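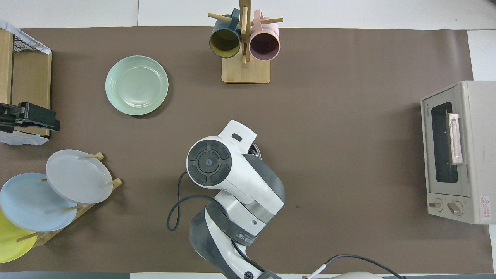

Mellell Self-Drive - Questions We Get A Lot

Do I need to book the ferry myself?
No. Ferry, car deck and cabin all go on the one booking. Foot passengers, email us first.

How early should I check in at Dokance?
30 minutes before sailing. Caravans and trailers 60. Gate closes, that's it, they won't hold the boat.

Can I bring my own car?
Yes, most people do. Hire cars need a letter from the rental company, ask at pickup.

How long is the full coast loop?
968 km if you do the lot, Dokance to Eravine and back over the Briem road. Allow nine nights. Seven is doable but your driving alot.

Is the Briem road open all year?
Closes sometime in October, depends on snow. We'll reroute you inland, no charge.

What's in the cottages?
Linen, towels, basic kitchen stuff, plates and mugs. No dishwasher at Eravine. Bring your own tea.

Dogs?
One per cottage. Tell us when you book, not on the day.

Can I change my dates?
Free up to 28 days before you leave. After that the ferry company charges and we have to pass it on, sorry.

Where do I get petrol?
Dokance and Eravine only. Fill up at both.

Who do I call if the car breaks down?
Your own roadside cover first. Then Romana Pešek in the office, or Bjarke Bundgaard after 6 pm. Numbers are in you travel pack.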